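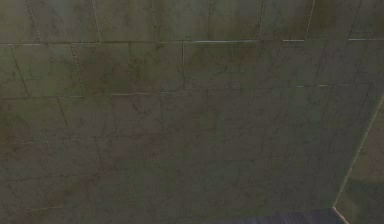
Seit wir im Bad neu gefliest haben, träume ich wieder vom Meer. Das klingt seltsam, hat aber einen Grund: Als wir im August zum ersten Mal nach Titholm gefahren sind, hatte die kleine Pension am Hafen ein Waschhaus, in dem es nach Seife und nach feuchtem Stein roch, und dieser Geruch ist mir nie mehr aus dem Kopf gegangen.

Eigentlich wollte ich Euch ja schon längst von dieser Reise erzählen. Wir waren 39 Tage unterwegs, so lange wie noch nie, und hatten uns vorgenommen, möglichst wenig zu planen. Zwei Rucksäcke, zwei Paar feste Schuhe, eine Thermoskanne, die schon auf der Fähre den Deckel verlor – mehr brauchten wir nicht. Na gut, ein paar Bücher waren auch dabei, und ich gebe zu, dass ich keines davon zu Ende gelesen habe.

Die Pension Bendell liegt ein Stück oberhalb der Mole, und man muss eine wirklich steile Treppe hinauf, bei der ich jeden Abend geschnauft habe wie eine alte Lokomotive. Oben gab es dafür Fischsuppe mit viel Dill und ein dunkles, leicht süßes Brot, das ich zu Hause schon mehrmals nachzubacken versucht habe. Es wird jedes Mal zu fest! Falls jemand von Euch ein gutes Rezept mit Malz und Kümmel hat, schreibt es mir bitte in die Kommentare, ich probiere alles aus.

Am schönsten waren die Vormittage, an denen es regnete. Dann saßen wir unten im Café Asadi am Fenster, tranken viel zu viel Tee und schauten den Booten beim Schaukeln zu. Mein Mann löste Kreuzworträtsel in einer Sprache, die er kaum versteht, und war dabei vollkommen glücklich. Mit 1.275 Kilometern zwischen uns und dem eigenen Schreibtisch wird man offenbar großzügiger mit der Zeit, auch mit der der anderen.

Dieses Jahr wollen wir wieder hin, diesmal mit einem Abstecher nach Draltier, wo es einen Wanderweg durch die Dünen geben soll. Die Fähre ist gebucht, die Pension auch, und eine neue Thermoskanne steht schon in der Küche. Über den Weg schreibe ich dann ausführlich, mit Karte und allem, was dazugehört.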